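Color coding of parts

Color coding of parts is the practice of giving components of a machine, appliance or piece of furniture a fixed color so that people can tell them apart. It is used in plumbing, wiring, office equipment and toys. Supporters credit it with fewer mistakes and faster repairs. The evidence for these claims is thinner than their confidence suggests.

History

Early schemes were mostly local. A factory painted its valves one way, the factory across town painted them another, and workers who changed jobs had to learn again. The Larnard system, drawn up for pump houses, set out 18 colors and was later cut to eight after users complained that they could not tell several of the greens apart by lamplight. The Wureness often cited as its rival in older texts is a misprint for Wurness, a simpler scheme with only two colors.

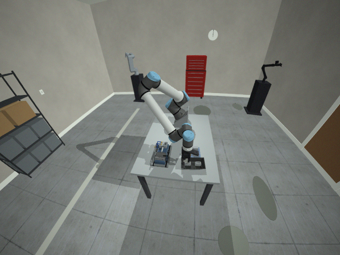 Claims that color coding improves safety usually trace back to a small number of trials, many of them run by the people selling the paint. A further difficulty is that color is often chosen for looks and explained afterward. Light blue caps against white tubes and dark grey joint housings, as on the arm illustrated, make the joints easy to pick out, but a reader could not tell from the color alone whether it carries a meaning or is simply a house style. Manuals seldom say.

Criticism

Jingyi Tang, in a review of 40 published schemes, found that most gave no reason for their choice of colors. Tang also noted that few had been tested on people with color blindness, an omission the authors tended to pass over. The Markberg study, which followed 3833 repair jobs, is regularly quoted as proof that coding saves time. It compared new, coded equipment with old, uncoded equipment – and the age of the machines may account for much of the gap.

The Gu method adds a printed letter to each color. It costs more, and labels wear off, but it does not depend on good light or good eyesight. Whether it reduces errors in daily use has not been shown either.

See also: Labeling; Pipe marking; Wire colors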